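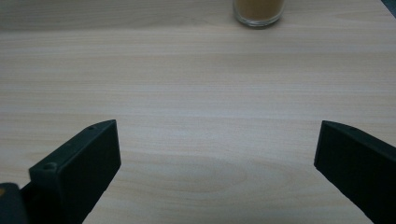

How long does one tasting session last?
Each session runs 75 minutes, including the intake form and a break at the midpoint.

Call for Participants: Taste and Odor Thresholds in Household Tap Water

The Cotness Water Quality Laboratory is recruiting adults for a sensory study of treated drinking water. The study measures the lowest concentration at which untrained residents can detect four compounds that occur naturally in surface water or form during treatment. Results will be used to set internal targets for carbon dosing at the Kadik treatment plant. Enrollment opened in August 2023 and continues until all places are filled.

Background

Most taste and odor complaints received by the utility concern an earthy or musty note in late summer and a chlorine note in winter. The utility logged 542 such complaints in the last reporting year. Complaint records give the address and the wording used by the customer, but they do not give a concentration. Published thresholds vary by more than a factor of ten between trained and untrained tasters, and also vary with water temperature and mineral content. The present study uses local water as the base and local residents as tasters.

Who can take part

Applicants must be between 18 and 70 years of age and must have lived within the Cotness or Mugo supply zones for at least one year. Both bottled water drinkers and tap water drinkers are needed. Prior tasting experience is not required. People who have served on a trained food or beverage panel for pay are placed in a separate group, and that group is already full.

The following exclusions apply:

Current smoking or use of nicotine products
Known loss of smell or taste, whether partial or complete
Pregnancy or breastfeeding
Dental surgery in the 30 days before a session
Employment with the utility or with Kumumex, which supplies the reference standards

Applicants with seasonal allergies may enroll but will be rescheduled if they report nasal congestion on arrival.

What participation involves

Each participant attends five sessions, spaced at least one week apart. The first session is for orientation and is not scored. It covers the test format, the rinse procedure and use of the response sheet.

Scored sessions use a forced-choice format. In each set, the participant receives three samples in coded glasses. Two contain base water only and one contains base water with a test compound added. The participant smells and tastes each sample in the order given, then marks the one that seems different. A guess is required if no difference is noticed. Concentration rises from one set to the next. Samples may be swallowed or expelled.

All samples are served at 77 degrees Fahrenheit. Test concentrations remain below applicable health limits in every case. A full list of compounds and maximum concentrations is attached to the consent form.

Before each session

Participants are asked to follow these rules:

No food, coffee, gum or mints for one hour before arrival
No perfume, cologne or scented lotion on the day of the session
Brush teeth with water only if brushing within two hours of arrival
Report any new medication on the intake form

A participant who has not followed the rules will be offered another time. Two missed appointments without notice will end enrollment.

Compensation

Payment is $40 per scored session and $20 for orientation, issued by check or prepaid card. A completion payment of $60 is added after the last session. Partial sessions are paid in full if stopped for illness or at the request of the staff. Parking in the visitor lot is free with a validated ticket. Bus fare is not reimbursed separately.

Data handling

Response sheets carry a participant number only. The key linking names to numbers is stored apart from the results and will be destroyed once the final payments have cleared. Individual thresholds will be sent to participants on written request. Group results will be published in a technical report in January and posted on the laboratory website.

How to apply

Complete the screening form at the laboratory front desk or request a copy by mail. Include a daytime phone number and the supply zone printed on your water bill. Applicants who meet the criteria will receive a call within ten working days to set an orientation time. Morning and early evening appointments are offered.

Questions about eligibility and scheduling should be directed to Nneka Osagie, study coordinator. Questions about test methods or the compounds used should be directed to Mawuli Bonsu, principal chemist. Both can be reached through the laboratory main line during business hours.

Participation is voluntary and may be ended at any time. Withdrawal has no effect on water service or billing.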